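Hand-held grippers: questions on buying and budgeting

Maintained by Dörte Ackermann and Kipchumba Ondieki, Ollach equipment desk. Last revised in October.

Who may order under this scheme?
Any group with a Garba cost code. Requests go to Laurinda Abreu before a supplier is contacted. Orders placed first and reported afterwards are not refunded.

Should we budget per gripper or per station?
Per station. A station is two grippers, their cables, a table, power and a box of objects. Groups that budget per gripper tend to leave out the last three and come back for a second approval.

What should go in the object box?
Small household items of mixed shape and stiffness. Clothespins, chargers, spoons, lighters and small bottles are all accepted on the standard list. Buy from an ordinary shop and keep the receipts together. A shallow cardboard box is adequate and need not be costed.
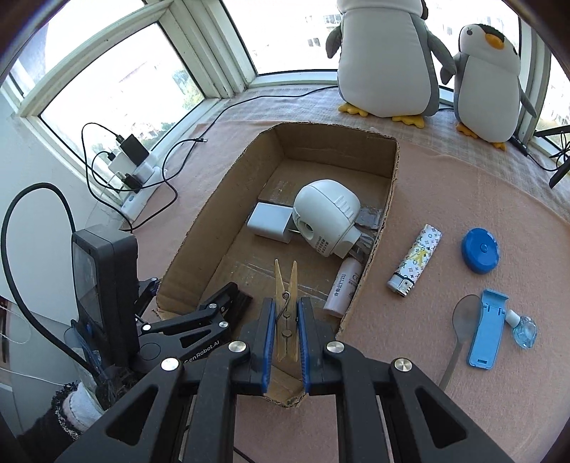
Clothespin between the blue jaw pads; second gripper at the left of the box.

How many spare pads do we need?
Order pads as a consumable, on a separate line from the grippers. The current allowance is 60 pads per site per year. Unused pads carry over once. Pads from a different supplier must be checked for fit on one gripper before the full quantity is ordered.

Can one operator work with a single gripper?
Yes, but the station is still funded as a pair. The second unit may be held as a spare — record it as such on the Plerkero form.

What is the lead time?
Plan for 68 days from approval to delivery with Bretlow, and 90 if the order includes modules or non-standard cables. Quotes are valid for 60 days. An expired quote has to be requested again, even where the price is unchanged. 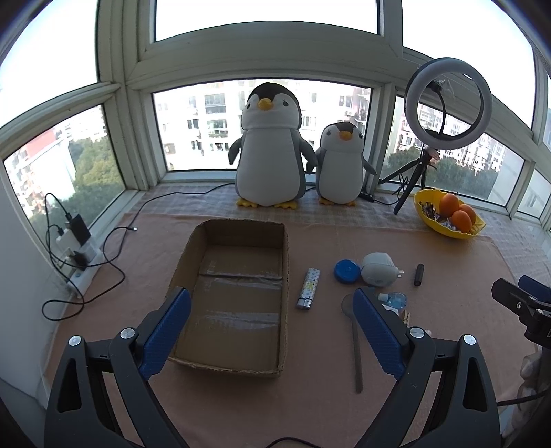 SITE AND POWER

Do we need a dedicated room?
No. A table by a window is acceptable, with a plain cloth over the top. Other items may stay on the sill provided they are clear of the work area. List any lamp you intend to buy under site costs, not under equipment.

How many sockets should be allowed for?
Count every adapter, including chargers for lamps and phones, then add two. A power strip fixed to the wall is preferred to one lying on the floor. Cable runs along a sill are permitted — runs across a walkway are not.

Is leasing cheaper than buying?
For projects shorter than one budget year, usually. Kelechi Ojo keeps the comparison sheet and will run it against your dates on request.

Which form covers repairs?
Form 101. Attach the original order number. Worn pads are not a repair and should be drawn from the consumables line.

Who answers questions not listed?
Selamawit Belay for budgets, Kipchumba Ondieki for technical matters.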